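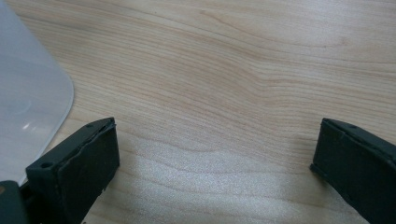 Wood grain

Wood grain is the direction, size and arrangement of the fibres in a piece of wood, and also the pattern that these fibres make on a cut surface. The word is used in several senses. A carpenter who says that a board is planed "against the grain" speaks of direction, while a buyer who admires the grain of a table speaks of its look. Some writers keep the word "figure" for the second meaning.

Origin

A tree in a climate with seasons adds one layer of wood under the bark each year. The part made early in the growing season has larger cells with thin walls and is usually paler. The part made later is denser and often darker. On the end of a log the layers are seen as rings, and on the face of a board they become lines, arcs or stripes, depending on how the saw passed through them. In many tropical trees the layers are weak or missing, and the pattern comes mostly from the pores and from changes in colour.

Types of grain

Straight grain runs parallel to the length of the board. It is the easiest to work and the least likely to twist.

Spiral grain winds around the trunk. Boards from such trees often warp while they dry.

Interlocked grain changes its direction from one group of layers to the next, and on some cuts it gives a ribbon effect.

Wavy grain bends from side to side in short, regular waves. It is valued for the backs of violins.

Effect of the cut

Plain sawing, also called flat sawing, passes through the log in parallel cuts. It wastes little wood and gives long curved lines in the middle of the board, with straighter ones toward the sides. Quarter sawing places the rings close to a right angle with the face. The lines are then nearly parallel, and in oak the rays appear as bright flecks. Quartered boards shrink less across their width, but they cost more.

Rotary cutting is used for veneer. The log is turned against a long blade and the sheet comes off in one continuous piece, with a broad and rather wild pattern.

Working and finishing

A plane or chisel should follow the rising direction of the fibres. In the opposite direction the edge lifts them and leaves small torn places – a fault known as tear-out. Sanding across the grain leaves scratches that become clear after staining. Woods with large pores, such as ash, may be filled before varnishing if a level surface is wanted.

Imitation

Painting false grain on cheap wood was a common trade in the nineteenth century. The grainer put a coloured glaze over a pale ground and pulled combs or brushes through it while it was still soft. Today printed paper under a hard resin layer does the same work on much household furniture. A printed pattern can often be recognized at the edge of a board, where the lines do not continue into the end.

See also

Knot (wood)
Marquetry
Growth ring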